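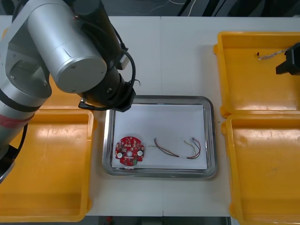

## Background

Hevbridge is our record of two robot arms sorting small electronic parts at the Prasoreo repair shop in Jetmont. It holds 475 episodes, collected between February and April, and it goes along with the notes we kept on how the bench work changed for the people who used to do all of it by hand.

Parts such as round circuit boards and bundles of thin wire start in a paper-lined steel tray, and they go from there to the plastic bins on either side. Before the arms came, sorting took up most of the morning for three people - and it was the job everybody traded away if they could! Now one person loads the tray and keeps an eye on things, while the other two have moved over to testing and soldering, which they had been asking to do for a long time.

It hasn't all been smooth, and we'd like you to know that before you use any of this. Wires are still a nuisance, and 18 episodes end with someone stepping in to finish the job. We kept those in and marked them `handover`.

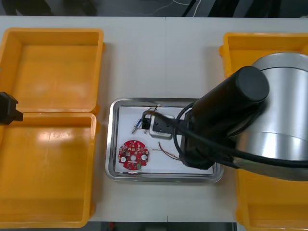 ## Using the files

- Start with `episodes/`, one folder per run.
- Shift notes are in `notes/`, with names taken out.
- The loader is built on Slaoui, version 2 or later.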